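So I finally got my afternoon at Plistside in February, and I'm still boring everyone at home with it! I'd expected a lot of slides and a biscuit. What I got was Marloes Van Dijk with her sleeves rolled up, showing us how they look after one two-armed cell from morning to night.

She starts with the cables. Before the arms move at all she runs a hand along each one, looking for a loop that has worked itself tight, and then she goes round the screws on the joints with a little torque key (every 200 hours, written up in a proper paper notebook, which I loved). After that come the grippers. Both get opened and closed 30 times with nothing in them, and she listens. A dry one clicks, apparently. I couldn't hear it, but Bram Visser swore he could. 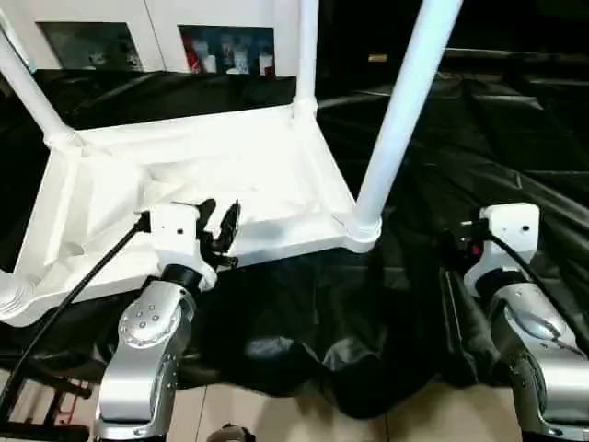 Left gripper at the front edge of the chair seat, black sheet over the work surface.

The sheet gets changed a lot more often than I'd have guessed, and smoothing it out is a losing battle, says Marloes. I asked what breaks most. Finger pads! They keep a drawer of spares and a swap takes her less time than making tea. A wrist is another matter: arm parked, power off, cable unplugged and tied back, and 40 minutes gone if you're lucky.

We ran well over time and I nearly missed the 56 bus. Hilde Desmet is putting a list together for the next visit, so get your name to her soon if you fancy it.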